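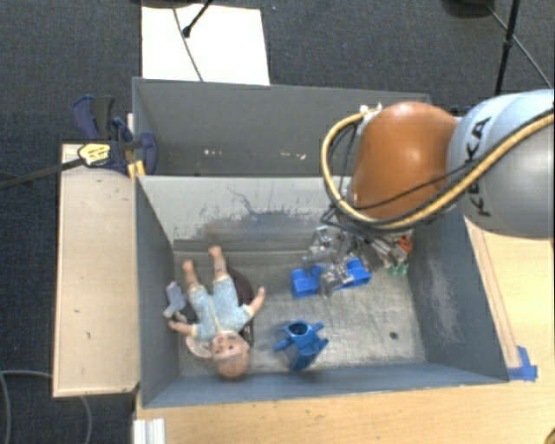 Orange KUKA arm over the gray bin, doll included.

So I finally did my taxes, and by finally I mean at 11 p.m. with a bowl of cereal and a shoebox full of receipts. This was my first year paying quarterly estimates on my side income, and I have thoughts!

Quick background for anyone new. I have a regular paycheck job, and on top of that I do freelance editing, mostly for a little outfit called Lostero and once in a while for Baxter. Nobody takes tax out of those freelance checks. You get the whole amount, you feel rich for a week, and then in spring you find out how much of it was never yours. The year before last I owed a big lump all at once plus a penalty, and I was grumpy until May.

This time I opened a second savings account and named it DO NOT TOUCH. Every time a freelance check landed I moved a chunk of it over, same day, before I could start looking at shoes. Some checks were small (one was $180, and moving a slice of that felt a bit silly) but I did it anyway. Four times a year I paid the IRS out of that account and wrote the amount on the inside cover of my planner.

When I got to the end of the return, the number I still owed was $40. Forty dollars! I read it three times and then went back through every page looking for my mistake. I did find one, a software subscription I'd entered twice, so the real number went up a little after that, but I'm still counting it as a win.

My total in estimated payments came to $2,023, in case anybody wants to compare notes. Your number will be different, so please don't copy mine. I'm a person with a blog and a shoebox.

Things I'd do differently: the state payments. I completely forgot my state wants its own estimates, on its own website, with its own password that has to have a symbol in it but not the symbol you picked. I missed the first one and had to catch up in the summer. Also the home office. I measured the room, wrote the square footage on a sticky note, and lost the sticky note. Then I measured it again and got a slightly different answer (the closet, I think, I must have counted it the first time).

I also spent almost $200 last year on a bookkeeping app, Rallomitz, which is pretty and sends cheerful little reminders, and which I stopped opening sometime in the fall. A plain spreadsheet did the same job for me. If you love yours, keep it! I'm letting mine run out.

Next up is figuring out what to do about the Ukevport job, because they pay in two chunks that fall on either side of New Year's and I keep going back and forth on whether to ask them to move the second one. If you've dealt with that, leave me a comment. The shoebox is going back in the closet tonight.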